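About Vorell

Vorell helps small workshops, schools and laboratories to plan the purchase of their first robotic equipment. We do not manufacture robots and we do not take commission from those who do. Our customers pay us for a plan, a budget, and the time we spend trying the equipment on a task before they sign an order.

The company was started by Sibusiso Chauke and Mehwish Paracha. Both of them had worked in purchasing departments before, and both had seen the same mistake many times: the price of the arm was discussed for months, and the price of everything near the arm was discussed for one afternoon. Cables, supports, spare servos, storage bins, a table of the correct height – these are small lines in a budget, but together they can become the largest part of it.

How we work

Each project begins with a bench trial. We ask the customer which movement matters the most, and we build a simple version of it with low-cost parts. For picking and placing we often use a red piece and a green board with recesses, since the target is easy to see and the parts are cheap to replace.

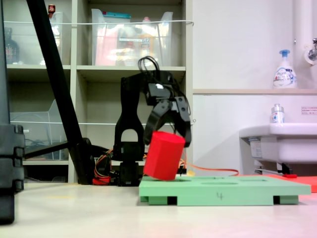 Placing trial with a two-fingered gripper, board 4.

During the trial we keep a list of what is used, what is missing and what had to be borrowed from another bench. This list becomes the first draft of the equipment plan. It is reviewed by Sidra Khokhar, who prepares all our budgets and who will return the draft if a line has no supplier next to it.

We have a rule that a customer must see the trial before seeing the final price. Some customers find this slow. We understand it, but a number on paper is difficult to judge when one has not watched the gripper approach the part. 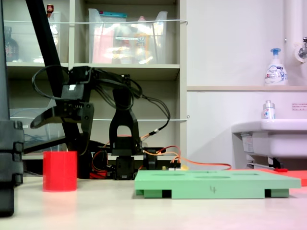

Kojo Tetteh of Sterkholm wrote to us after his first plan that he had expected to hear which arm to buy, and instead he was asked who would change a servo in February when his technician was on leave. He added that he did not have an answer, and that he moved part of the budget from the second arm to training and spare parts.

What a plan contains

A plan from Vorell has one page of equipment, one page of costs for the first year, and a short calendar of payments and deliveries. We write down what can wait. A second gripper, for example, can wait in most cases. A place to store parts near the bench usually can not.

We also write down the floor and table space. Customers often measure the base of an arm and forget the reach of it, and the cables need their own path along the table.

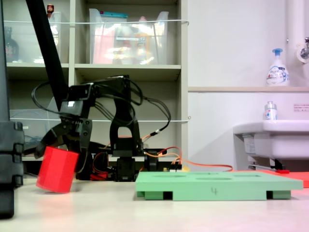

Red piece held at an angle, close to the tabletop.

Our fee for a bench trial with a written plan is $449. For schools the fee is $407. Both prices include 2 revisions of the budget, and the plan stays valid for 6 months. After this time we ask the suppliers for new quotations – the prices of servos and controllers do not stand still.

For the choice of method, Nhàn Nông is the person to contact. She prepares the task boards and decides how many attempts a trial needs. She prefers a shape-sorting task when the customer wants to compare two grippers, because a piece must be turned as well as carried.

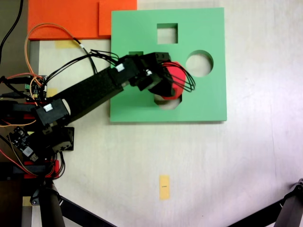
Where to find us

Our office and benches are in Vutport. Visits are possible by appointment, in the morning from 9:00 or after lunch. Please bring one sample of the part you want to handle and, if you have it, a drawing of the table where the equipment will stand. Budget questions can be sent to Sidra Khokhar before the visit, so that she has the supplier lists ready.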